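Queue Stories: How a Small Park Could Make Waiting Part of the Ride

Project report, Themed Entertainment Studio
By Tamsin Greenberg, with Vaughn Gallagher

So, my partner Vaughn and I picked queues. Everyone else in the studio wanted to design a coaster (fair enough!) and we ended up with the part guests complain about the most. I'm really glad we did, and I want to set down how the project went while I still remember the messy bits.

Our park is called Alexiou. It's a made-for-class park with a harbor town, a jungle and an old observatory, and each team got one attraction to work on. Ours was Stunditz, a slow dark ride through a clockmaker's house at night. Our instructor, Yolanda Halvorsen, gave us the ride layout already finished and told us we couldn't touch it. We only got the building in front of it.

The first version was bad. We had one long hallway with clocks on the walls and a talking portrait at the end, and the portrait did all the explaining. When we walked our classmates through a taped-out version on the studio floor, they bunched up at the portrait and ignored everything before it. Kirsten Þorgeirsson told us she had no idea who the clockmaker was until the last turn, and by then she'd stopped caring. Ouch, but she was right.

We threw out the portrait and split the hallway into 6 small rooms, each one belonging to somebody in the house. There's the cook's pantry, the apprentice's bench, a front parlor, a coat room, a nursery, and then the workshop where you board. You never meet any of these people. You just go through their stuff, and you get a pretty good feeling for who got along and who didn't.
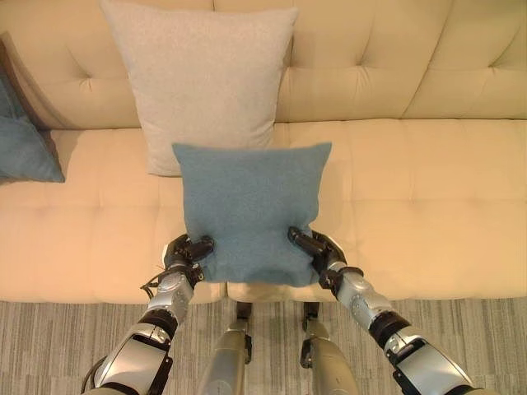 The parlor took the longest. Vaughn wanted it to be fancy and I wanted it to look like the family had run out of money halfway through decorating, and we went back and forth on that for two weeks. What we settled on is a nice room with one wall of pale squares where paintings used to hang. It costs almost nothing to build and people in our second walkthrough started guessing about it right away – one guy decided the cook had stolen them, which we then wrote into the pantry.

Sound was my job. I put a different tick in every room, and they only line up once you reach the workshop. I built it in a program called Milteck, which I had never used before and which crashed on me a lot. The second walkthrough had 10 people in it and two of them noticed the ticking without being asked. I was hoping for more, so I'd make the nursery one louder.

What we didn't solve is the accessible route. Right now it skips the coat room, so those guests miss a piece of the story, and that bothers both of us. Fitzgerald Escobedo suggested widening the coat room and losing the bend before it. We're redrawing that part in August and will add the new floor plan to the project folder when it's finished.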